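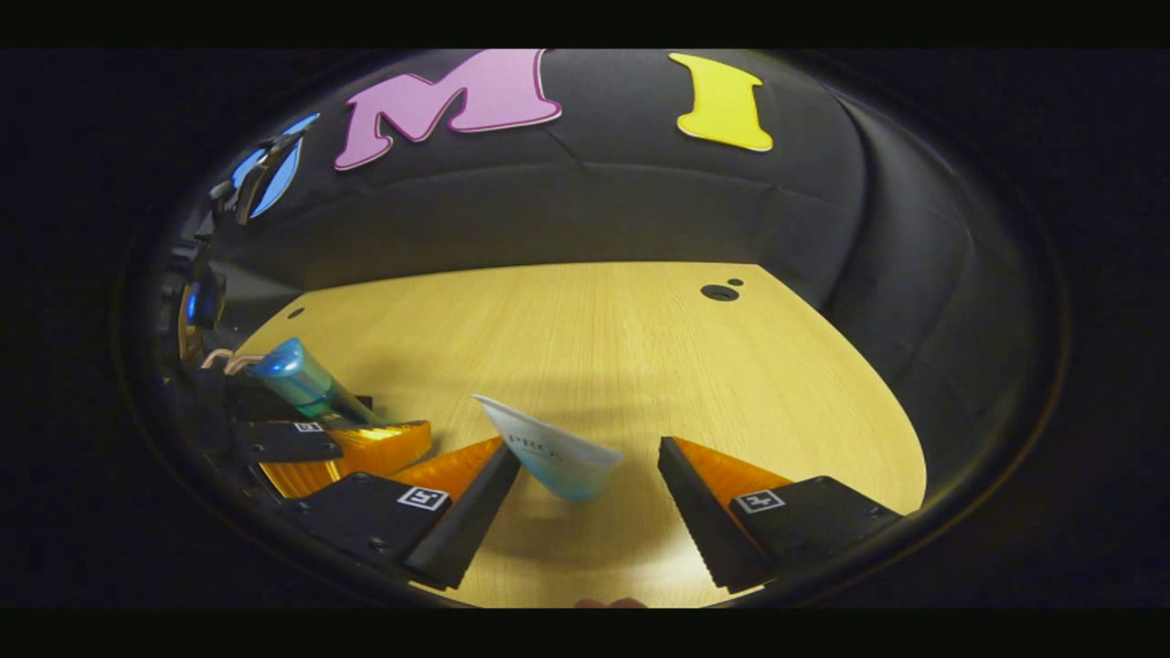
Home Notebook Bench Logs Safety Contact

This site uses cookies to remember your settings. Accept Decline

Jamance Manipulation Laboratory, Haverford Building
Bench notebook, April
Entry by W. Holloway

Subject: Over-closing of the arm gripper during the paper cup task. Protective stop at 2:40 p.m.

The cup task was suspended this afternoon after the arm gripper closed fully on a paper cup during replay and continued to command force until the controller stopped it. No person was inside the marked area at the time. The stop was automatic. I pressed the emergency stop as well before approaching the table, as the procedure requires, and left the arm unpowered until the logs had been copied.

Sequence as recorded in Funix:

The approach to the cup was normal and the wrist was within its usual limits. The commanded jaw width should have settled at 80 mm, which is our working value for a cup held near the rim. Instead it fell to 12 mm in a single step and stayed there. The motor current rose to its limit and Farka raised a protective stop. The release command had been queued behind the close command and was never sent. The cup had to be removed by hand after power was cut.

The first suspicion was the arm itself, as the left finger plate had been refitted in the morning. Both plates were checked with the gauge and found to be square. The screws were tight. The jaws opened and closed freely when moved with the power off, and the pads showed no tear or lifting. An empty close-and-open test at low speed was then run with no fault. I do not consider the refit to be the cause.

The fault was found in the demonstration data. Jaw width on the hand-held gripper is computed from the two finger markers. When one marker is lost, the tracking code is supposed to hold the last good value for a short time and then flag the recording as invalid. In the recording used for this replay, the left marker was lost as the hand turned over the cup. The code then matched the single remaining marker to both fingers, with the result that the computed width dropped to the lower bound. No flag was raised, and the value went to the arm as if it had been measured.

I reviewed the current set by hand. It contains 130 recordings. In six of them the width drops to the lower bound while the cup is plainly still held open between the pads. All six include a turn of the wrist toward the left side of the table, where the second gripper and its cable are. Whether the loss comes from the angle, from glare, or from something passing over the marker has not been established. I lowered the lamp and repeated the turn several times. The marker was lost once, and I would not draw anything from that.

Two weaknesses should be noted apart from the tracking error. The first is that Farka accepts a jaw command of any size in one step. A limit on the rate of change exists in the configuration file but was commented out, apparently during the speed trials, and no note was made of it here. The second is that the force limit was set for the tube task and is far too high for paper. A cup is of no value, but the same settings would have been in use for a handover trial, and a hand is another matter.

Actions taken today:

The six recordings have been moved out of the training set and kept in a separate folder. They have not been deleted. The rate limit has been restored. The force limit is now stored with each task and must be entered again when the task is changed. The arm has been tagged out for cup work – the tag is on the controller, not on the arm, so please look there.

Still open:

The tracking code must refuse a match when both fingers are assigned the same marker. A patch is written but has not been tested against the older recordings. Until it has been, nothing recorded on the hand-held unit is to be replayed on the arm without a visual check of the width trace in Funix. This applies to the tube recordings also, although no fault has been found in them so far.

Handover trials are on hold. I will not sign for them until the cup task has been run with the patch in place and one marker deliberately covered. The correct result is a refused recording and no motion of the jaws.

Addendum, 5:15 p.m. The patch was run on the six recordings. Five were rejected. The remaining one still passes – the right marker appears to be read twice under different numbers for a few samples, so the new check does not catch it. Patch withdrawn for revision. Tag remains on the controller overnight.

W. Holloway

Jamance Manipulation Laboratory | Contact the bench office | Copyright Jamance | Back to top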